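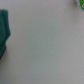
**Sep 18, 2025**

Spent the morning on the pick and place rules for Prilham. The old sheet said "keep the work area tidy," and two shifts read that two different ways. I rewrote it as a distance: 70 mm clear between any two items before a run starts.

Speed limit near people stays at 300 mm per second. Flanagan wants it higher. I said no until the risk assessment is redone – that was the rule in July and it hasn't changed.

Also added a line about wiping the table at changeover, and one about writing down every stop, even the short ones. The log is at entry 611 and half have no cause filled in.

Still need to send the draft to Usoden.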